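7 Feb 2025

Laundry day again, and I've decided to write it down because this pile has been glaring at me since December (well, not the same pile, but its descendants). Two loads through the machine this week, the second one finished late last night, and this morning I finally faced the folding. Radio on, big mug of tea, one of the nice Arnis biscuits on the saucer and then, all right, another.

I started with the pale blue things, as that's where most of my winter seems to live. I do love a proper ribbed band, the sort that goes back to its own shape however badly you've treated it, and I'm fussy about getting it straight before I fold anything else. Mum used to do sleeves first. I've tried that and I end up with a parcel that has ears! 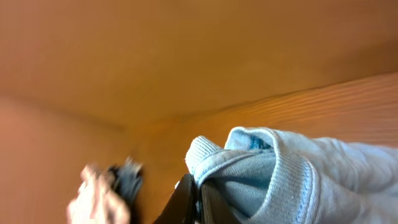 Pale blue and all in a bunch, ribbing every which way.

I've been trying the fold from the Zavine booklet, the one that came free with the drawer dividers. It has 2674 hits on their website, so somebody must be managing it. You lay the thing face down, bring in the sides, then fold up from the bottom in four goes, and it's meant to stand up by itself in the drawer. Mine lean. The one I did before lunch leaned so far it took its neighbour with it, and I said a word I won't put in here.

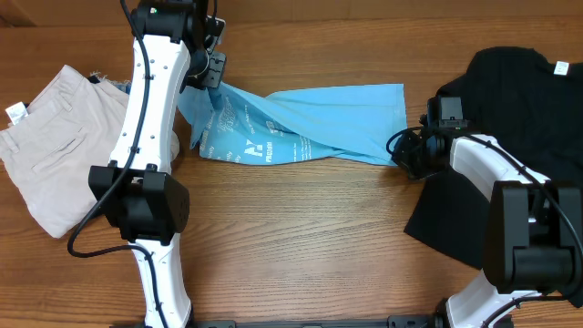
Trousers I don't mind at all, they're the easy bit of any pile and I always get them out of the way early so I feel I'm winning. In half, in half again, done. The beige pair made a decent rectangle, frayed hem and all, with the back pocket sitting on top, and I'm rather fond of that raggedy edge so I shan't be trimming it. T-shirts are where I come unstuck, and the blue one with the big A on it was more of a rope than a T-shirt, pulled out long and twisted across the table. And there was still the black one to do, which will show every bit of fluff in the house, I just know it.

Must ring Skasiria about the new airer, they said two weeks and it's been a good deal longer. Oda's shop has one in the window that folds flat against the wall, but the colour is horrid. Soup for tea, I think, and an early night.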